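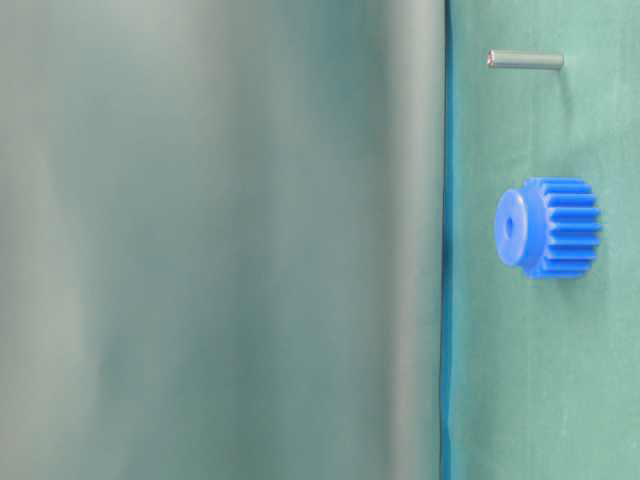
**What is a spur gear?** A spur gear is a wheel with straight teeth cut parallel to its axle, made to mesh with another wheel of the same tooth size so that turning one turns the other.

I've looked after the small gears pages on this wiki since June, and spur gears are the ones I get asked about most, so I've tried to put the basics in one place. Plastic ones in particular, as that's what most of us have rattling about in a tin.

## Gears and pins

A gear on its own doesn't do much! It needs something to turn on, and in small models that's very often a plain metal pin. The gear either spins freely on the pin or is pressed on tight so the two go round together. I muddled these up for ages. A free-running gear wants a hole slightly bigger than the pin, and a pressed one wants a hole slightly smaller (plastic gives a bit, so it grips).

Most pins have a small chamfer, a sloped edge at the end, which helps them find the hole. If yours hasn't got one, a few strokes with a fine file will do it. Chiharu Onishi, who wrote our page on axles, rolls the pin under the file on a bench block and gets a far neater end than I ever do.

## Materials

Nylon and acetal are the usual plastics. Both are quiet and slippery and will run for a long time with no oil, though nylon swells a little in damp air (my shed in Flakthorpe is a proper test of this). Brass and steel carry heavier loads but they make more of a racket.

Colour tells you nothing about strength. Some makers use it to sort sizes, and the old Kododitz kits did exactly that, but a blue gear from one box may not match a blue gear from another. Check the teeth.

## Ratios

Divide the teeth on the driven gear by the teeth on the driving one. A 9-tooth gear turning a 27-tooth gear gives 3 to 1, so a motor running at 3000 turns a minute comes out at 1000. You lose speed and gain turning force.

## Fitting

Leave a whisker of play between the teeth. Trí Hà uses a strip of thin paper between the two gears while setting the distance, then winds it out, and I've copied that ever since. Too tight and the gears bind, too loose and they skip and chew themselves up.

## See also

- Axles and pins
- Worm gears
- Brukik gearbox kits

Last edited 01/05/2026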